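Teaching by Hand, Seltwood Round: Snack Table
Posted 7 Oct 2020

The pitch for hand-held demonstration is easy to like. You give a person a gripper with a camera on it, the person does a chore, and the recordings go off to train a machine. No robot in the kitchen, no engineer with a joystick. I've been following the Seltwood collection since March, and I like the pitch a good deal less than I did then.

My complaint is with the bookkeeping. Seltwood lists 3,000 demonstrations, and 992 of them come under one heading, "small packaged goods." A number like that sounds like experience. It could also be the same motion over and over by someone who already knows which packet is easy to grab. The log has no column for hesitation, and I have asked for one twice.

So, a small gallery. Judge the chore for yourself.

Packets on the cloth in front of an open green box. Film, foil, clear windows, crimped ends, all shapes. A person looks at a pile like this and picks a plan before the fingers move, and the recording gets the fingers.

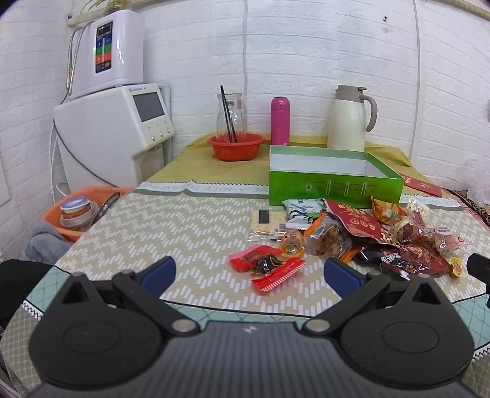 Ekua Nartey: You keep writing as if remote control were the honest alternative. I ran the Castillo arm by joystick for 8 weeks and most of what we recorded was people fighting the lag. Give me somebody's own wrist any day. If the plan is missing from the data, ask people to talk while they work, it costs nothing.

Fair enough on the lag. I tried the Bramari remote setup myself and spent the first hour closing the jaws on air. But slow operators do leave a trace of where the trouble was, and a practiced wrist smooths it over. As for talking while working, Zedora did ask for that in its own round, and the notes I read were mostly "okay" and "next."

There is also the matter of feel. Someone squeezing a handle gets some sense through the grip of how hard the thing is pushing back. Film wrinkles, the person eases off or doesn't, and unless that force is logged the machine is left to guess it from the wrinkles. The Seltwood sheet has a column for jaw opening. I couldn't find one for force.

None of which means the method fails. I'd expect it to do well on this table, with this cloth and this box. What I would want before anyone quotes the 3,000 again is a second table that nobody practiced on, and a plain count of the drops. 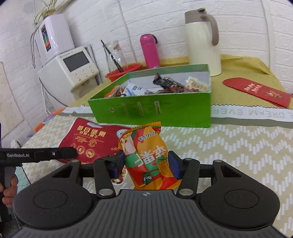
Packet held at a slight tilt between the blue pads, with a second hand-held gripper at lower left.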